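The second life of the household towel
By Tharindu Chowdhury

Most Australian linen cupboards hold more towels than the household can use. When the Drultau repair group asked its members to empty theirs in March, 118 towels ended up on the hall floor, and a good share had not been touched in years.

The group's organiser, Sunita Jacobs, sorts by weight and wear. Thick terry with sound loops goes back into use. Anything thin in the middle gets cut down, and the edges are kept for hemming tape.

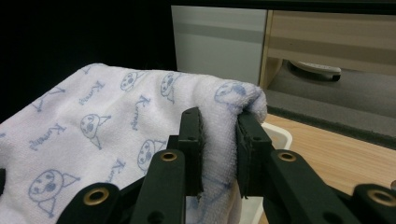 What wears out first

Cotton terry fails along the hem before it fails anywhere else. The stitching takes the strain on the line, and once it opens the loops pull free. A row of zigzag in polyester thread will hold it for another few years. Microfibre behaves differently. It rarely frays, but it clogs with fabric softener and stops soaking anything up. A hot wash with washing soda and no softener brings most of them back.

Storage matters as well. Towels packed away slightly damp go musty, and in Queensland they can grow mould in a week. Jacobs tells people to air them overnight before folding and to keep them in something with holes in it.

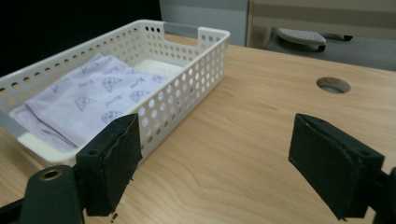

Sealed tubs are fine for winter doonas that have been dried properly, but they are a poor choice for anything in weekly use. A cupboard with a slatted door does the same job as a ventilated basket and costs nothing if you already own one.

Where the rest go

Charity shops turn away stained towels, and few councils take textiles in the kerbside bin. Animal shelters are usually glad of them, though it pays to ring first. The shelter at Ploleck asks for bath size only, washed, without fringes or buttons. Mechanics and house painters will take the offcuts.

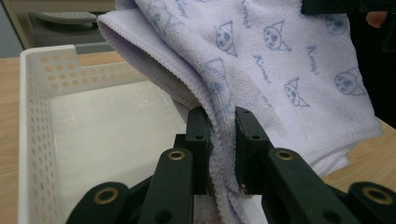 Cat-print towel with a stitched hem, beside a perforated basket.

Children's towels are the hardest to place. They are small, often printed, and families hang on to them well after the kids have left home. Lekia, a sewing circle that meets on the same night as the repair group, turns them into face washers and bibs. One hand towel makes four washers if the cutting is careful.

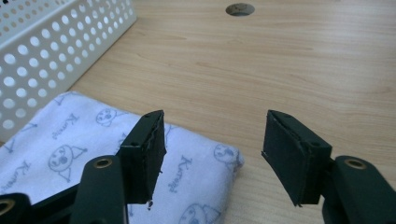
Cutting is best done on a hard, flat surface with a rotary blade and a mat, as scissors drag on the loops. Shake the pieces outside afterwards and wash them on their own, or the lint will be through everything in the machine.

The next drop-off is Mon 26 November at the Drultau hall.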